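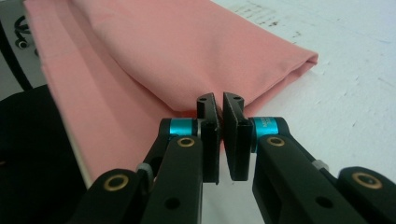

Futdale Handling Group - Bench Tools and Grippers

Right-hand gripper drops cloth, left one is fine

Asked by benchtwo, Prirport site
Status: answered
Tags: hand-held grippers, pads, zero offset, cloth

We run a pair of hand-held grippers for cloth folding, one on each hand, logged through Aria. The left has been good since we set it up. The right started letting go of the fabric on Saturday and it's getting worse. It picks up the edge of the fold, holds it for a second or two, then the cloth creeps out from between the pads as soon as you pull sideways. Towels are OK. Anything thin and soft is hopeless.

Aria says the right gripper is closed when I can still slide a sheet of paper between the pads near the top. At the bottom of the pads they touch. The left closes flat all the way up.

What I've done so far:
Wiped both pads with a damp cloth and let them dry.
Re-ran the zero in Aria twice. Same result.
Swapped the cables at the hub. The fault stayed with the right gripper.
Checked the cycle counter. Right is on 3,332 and left is a bit lower.

I haven't taken anything apart. The pads are the grooved black ones on the turquoise joints, if that matters. Do I need new pads, or is something bent? We have one spare set and I'd like to keep it if I can.

Answer 1
from mkl_workshop

Replace the pads. Ours were done by 4,000 cycles and you're not far off that. Takes ten minutes.

Comment from benchtwo: Would worn pads give me a gap at the top only? They don't look worn to me.

Comment from mkl_workshop: Might do. Ours just went shiny.

Answer 2 (accepted)
from Grethe Vestergaard

I wouldn't use the spare set yet. A gap at the top with contact at the bottom is an angle problem, and new pads will sit at the same wrong angle. Re-zeroing won't help either. The zero only tells Aria where the fingers stop, and it will take a crooked stop as closed quite happily.

Work through it in this order.

Unplug the gripper and open the fingers by hand. Hold the arm still with one hand and try to rock the pad with the other. There should be no play at the joint behind the pad. If it rocks, the pivot screw has backed off. Do the same on the left so you know what a good one feels like.

If it's loose, take the screw out, clean the thread, put a small drop of medium threadlocker on it and do it up until the play is gone but the pad still swings. Don't lean on it. The arms are plastic and the fittings will pull out before you feel the screw bite. Leave it overnight.

If there's no play at the pad, go back down the arm and check the linkage. Look at where the front and rear plates overlap and see whether the gap between them is even on both fingers. A tired spacer in there tips the whole front section. I had one come from Juhl with a spacer missing, so check that it's there at all.

Then look in the grooves. Lint packs down into them and a damp cloth goes straight over the top. Use a dry toothbrush, along the grooves and then across. On soft fabric this makes more difference than pad age. I brush ours every 127 cycles or so, an odd number that came from the length of our log files.
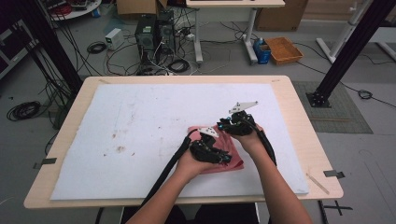

Cable drag is the other thing I'd rule out before you order parts. A stiff cable pulling on one side of a gripper makes you hold it at a slight twist, and after a few weeks you're always loading the same edge of the pads. Try it with both hands down on the cloth, the way you would for a real fold, and look at where each cable wants to go. With the left one heading off down towards the corner and the right one lying back along your forearm, they don't pull the same way at all. Loosen your grip on the right for a moment and see if it rolls. If it does, give it more slack and put a hook and loop strap at the elbow - not at the wrist, that makes it worse.

When all that's done, close the gripper on a strip of paper at the top, middle and bottom of the pads. It should drag the same at all three. Only then run the zero again in Aria, and save it under a new name so you can go back to the old one.

If it still gaps after that, the arm itself may have taken a set and you'll need the part.

Comment from benchtwo: Pivot screw on the right was loose, maybe a quarter turn. Also pulled a surprising amount of pink fluff out of the grooves. Paper test is even now. Thin stuff holds on about 8 tries out of ten, so better but not perfect.

Comment from Grethe Vestergaard: Do the cable before you touch anything else.

Answer 3
from tomas_r

Same problem here. We put a strip of rubber tape on the pads and it was fine for a while, then the glue got onto the fabric. Wouldn't recommend it.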